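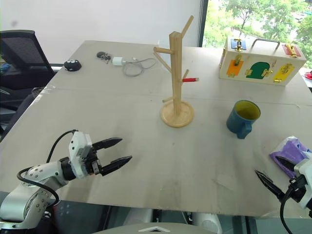 Sekar Lumbantobing wrote back to the draft of this talk that the arms were the easy part, and that anyone building a bench like ours at home should spend the first month on the table, the cables and the power. I left that comment at the top of the notes. It sets the order for what follows.

Speaker notes, Dullow shared workshop, 14th May. Slot is 20 minutes with questions after. Leave the bench slide up until the section on fingers.

Opening

Say what the build is: two small arms on one table, a camera looking down between them, and a machine under the bench running Fenine, our control program. The aim is ordinary household handling, such as putting a mug on a mug tree or opening a latch. No assembly work, no machining.

Say what it isn't yet. It does not run unattended. The stop button has to be within reach of whoever is at the bench, and that is a workshop rule as well as ours.

Table

The table is the measuring reference for everything else. If the top moves against the arm bases, the calibration is wrong and the software has no way of knowing. We bolted the arm mounts to a steel bar and clamped the bar to the table from underneath. The earlier version used two separate clamps, and the distance between the arms drifted by 3 mm over an evening.

Light grey is a good colour for the top. The glossy white board we had before it gave a bright patch under the window that the camera exposed for, and dark objects lost their edges. If your bench is beside a window, do the exposure test in the afternoon as well as the morning. Fixed exposure is better than automatic, but only if the room light is also fixed. Ours is not, and this is still on the list.

Pause here and ask who has a wobbly bench at home.

Cables

Each arm has a black cable coming off the wrist. The loop on the left arm is the part to point at. It has to be long enough for full wrist rotation and short enough that it does not sweep the table. We set the length by driving the wrist to both limits by hand with the power off, then adding a little slack and tying at the upper segment.

Two failures to mention. The first was a loop that caught a peg of the mug tree when the arm withdrew. The motor current rose, the arm kept going, and the tree went over. The second was a connector that worked loose after a week of small movements and dropped out only when the elbow was high. It took a full evening to find. A tie close to the connector fixed it.

Do not run the motor supply and the camera lead through the same sleeve. We did this to be tidy and lost camera images whenever both arms accelerated together.

Power and stopping

One supply feeds both arms through a Ginting distribution board, which Sekar drew up and had made in a small batch. Separate fuse for each arm. The stop button cuts motor power and leaves the controllers on, so the joint positions are still logged after a stop.

Be clear about the drawback. With motor power cut, the arms drop. They are light, but a dropped arm will chip a mug and can pinch a finger. We keep soft foam under the usual rest position when working on the wiring. Brakes would be the proper answer and we have not fitted any.

Fingers

Stay on the slide and point to the left gripper. The housing is white and the fingers are black and tapered, with serrations at the tips. The taper is for getting in behind a handle or under the end of a latch. The serrations help on wood and metal. On glazed ceramic they do very little, and a mug held only by the wall will rotate in the grip.

We tried a rubber sleeve over the tips. Grip on the mug improved and the latches got worse, as the sleeve was too thick to fit behind the hardware. If somebody asks about changing fingers automatically, the answer is that we looked at it and the changer weighed more than we wanted at the wrist.

The other material that causes trouble is soft plastic packaging. It deforms, the fingers close further than expected, and the width reading no longer says much about whether anything is held.

Objects

The mug tree is wooden, with a round base and pegs at different heights and angles. That variety is the useful part. A peg that angles upward forgives a bad approach. A peg lower down leaves less room for the wrist, and the gripper body reaches the post or the table before the handle is over the end.

The mug is dark teal outside and yellow inside. The contrast makes the rim easy to find from above. The handle is harder, being the same dark colour as its own shadow at certain times of day. We give the handle angle by hand at the start of each run. The plan is to have Fenine estimate it by July.

The latch box has coloured panels on the front and the top, with brass hardware. For one arm it is a poor task, as the box slides before the latch gives. With two arms, one can hold the box still. We have the holding part working on the top panels. The front panels need the box turned or the wrist brought very low, and we have done neither reliably.

Results

Keep this short. For hanging the mug we have logged 52 attempts on a single peg with the handle angle given. I am not quoting a success rate, as the rules for what counted as a success changed partway through the log. Sekar is going back over the recordings with one set of rules. Offer to post the figure on the Fiteo page when it is done.

The most common fault is a handle that touches the end of the peg and pushes the mug back in the grip. The arm then carries on with the wrong offset. A check on gripper width does not catch it. A second look from the camera before the final move does, at a cost of 2 seconds per attempt.

What I would change

Fit the bar under the table before buying anything else. Label both ends of every cable. Put the camera on its own mount, not on anything shared with an arm. Write down what counts as a success before the first logged run.

Questions likely to come up

Cost: refer to the parts list on the Fiteo page, it has current prices and I do not remember them.

Can one arm do it: the mug, yes. The latch box, only if you clamp the box - and then it is a different task.

Noise: fine for a shared room. The supply fan is louder than the arms.

Bring the spare fingers and the old rubber sleeve to hand around.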